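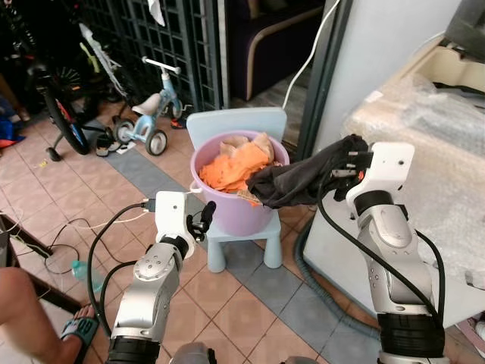
Fig. 1. Cloths in the lavender bucket, bucket on the small blue chair.

Household Textiles, Unit 3: Sorting and Storing Your Cleaning Cloths
Course notes, Patesmont Adult Learning
Posted Aug 9, 2018 by the course instructor

We use cookies to remember your course login. By continuing to read you accept our cookie notice.

Okay, so Unit 3 is my favorite and I know that's a strange thing to say about rags. Last time we did towels and sheets, which everybody already has opinions about, and I promised we'd get to the stuff that lives under the sink. If you missed that session, read the Unit 2 handout first, mostly for the part on fiber labels, and then come back.

Let's start with the bucket, since it's the cheapest thing on the supply list and the one I get the most email about. Any plastic bucket will do. I like one with a rounded rim because cloths slide over it and don't snag, and I like a color I can spot from across the room (lavender is great for this!). Please don't go out and buy a fancy hamper with a lid. Cloths in a closed container stay damp, and damp cloths smell by the next morning. You all know the smell.

Now, where the bucket goes. I'm a big believer in raising it up. A child's chair is a lovely height if you sort sitting down, and if your kids have outgrown theirs you've got a free sorting stand. Put it on a hard floor, tile if you have it, and check that it doesn't rock. With a plastic chair I keep the load to dry cloths only. A bucket of wet ones is a lot heavier than you'd think, and I have mopped up after finding that out.

Color coding

I went back and forth on this for years and here's where I've landed. Pick one bright color for the kitchen and one dark color for floors and dirty jobs, and let everything else be the odds and ends. At my house orange is kitchen and dark gray is floors. Beige and tan and anything with a pattern goes in the odds and ends, which I use for dusting, polishing shoes, wiping the dog's feet, whatever. You can use totally different colors. What matters is that whoever else lives with you can remember it, so keep it to two and don't get clever. One year I had a system with five colors and a chart on the closet door, and my family just used paper towels.

If you look at Fig. 1 again you'll see all three kinds in one bucket: orange filling most of it, a crumpled beige one on top toward the back, and the dark gray hanging over the rim. For clean, dry cloths waiting to be sorted, that's fine. For used cloths, it isn't. Floor cloths get their own container from the minute they're dirty until the minute they go in the wash.

Folding, or not

Somebody asks every term whether cleaning cloths have to be folded. No! Fold them if it makes you happy or if your shelf is tiny. I timed myself once with a full load of 41 cloths and it took me 11 minutes to fold them all in thirds, and then I grabbed the whole stack at once and undid it. Crumpled in a bucket works perfectly well for the everyday ones. I do fold the polishing cloths, because a hard crease is easier to live with than grit, and folded ones go in a drawer away from the crumbs.

Washing

Warm water for most of it, and no fabric softener, ever. It coats the fibers and then the cloth just pushes water around. Wash new colored cloths separately the first few times. Orange is a terrible one for bleeding and I've got a peach-colored pillowcase to prove it. The Uibo chart in your packet has the settings by fiber, so use that over anything I say off the top of my head. Skip the bleach on darks.

When to let one go

Hold it up to a window. If you can see daylight through the middle, it's done its job. Cut it into squares for paint or bike grease, and after that, goodbye.

For next session

Gather every cleaning cloth in your home into one spot before you sort anything. Every one, including the stiff thing behind the toilet. Split them into kitchen, floor, and odds and ends, then write down how many you have in each pile and bring the numbers with you. The record so far is 91 in a one-bedroom apartment and I would love to see it beaten.

Also bring one cloth you can't identify. We'll do the water drop test together at the big table, so wear sleeves you can push up. The reading is the short chapter on cottons in the Plornesari booklet, and you can skip the section on starch, which we won't get to until September.

Get Patesmont course updates by email. Enter your address to subscribe. Unsubscribe at any time.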